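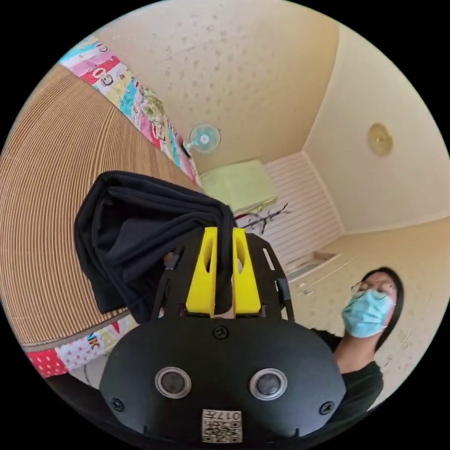
Grullance Wake Light GL-335

Overview

The GL-335 is a bedside light with a timed brightness ramp and a backup tone. It is made by Billari for people whose work hours do not match their sleep hours, including late risers and rotating shift staff.

Operation

Set the wake time with the side dial. The lamp starts at its lowest level 20 minutes before that time and climbs in even steps to full output. The tone is off by default. To turn it on, hold the dial until the display shows T1. Up to 17 wake times can be stored, each with its own days, ramp length and tone setting.
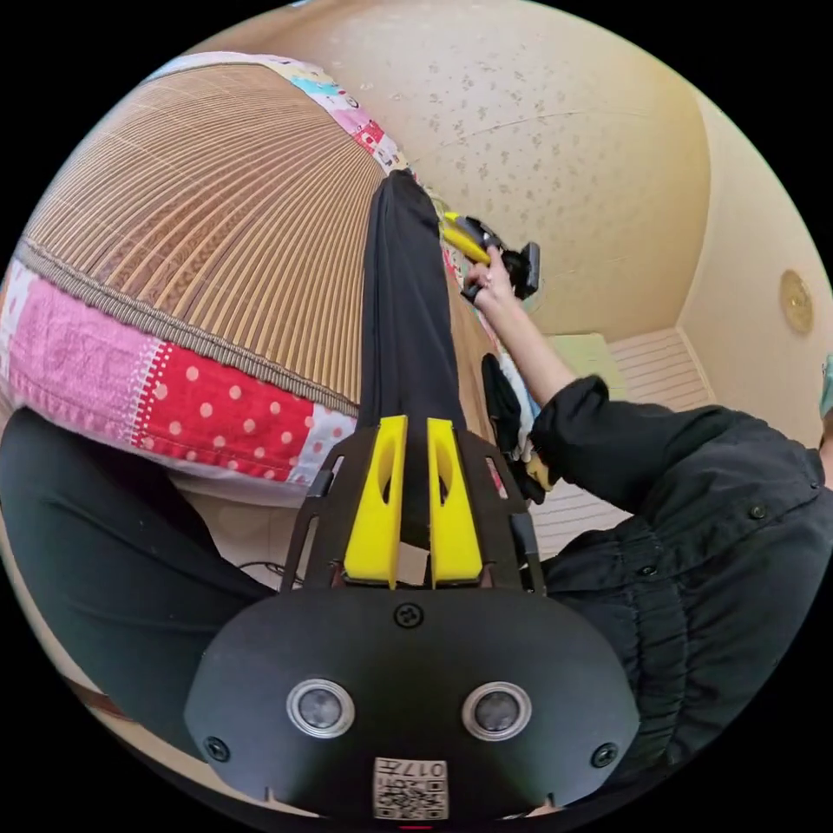
Bedroom use. Gripper label 017.

Placement

Place the lamp level with the pillow, 20 inches from the head. Keep the vent slots on the base clear. Do not cover the diffuser.

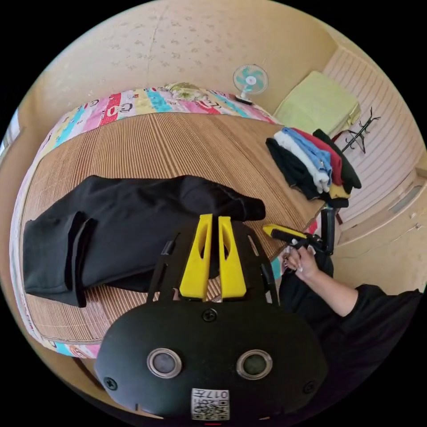

Specifications

Model: GL-335
Full output: 335 lumens
Tone: 70 dB maximum, adjustable
Stored wake times: 17
Power: wall adapter, included
Clock backup: coin cell, included
Housing: matte white or gray

Parts and service

Replacement diffusers and adapters ship from the Kirkedov warehouse. Units bought through Ghaffari stores are serviced under the same terms. Have the serial number from the base plate ready when requesting a return.

Page updated Tuesday, June 18, 2024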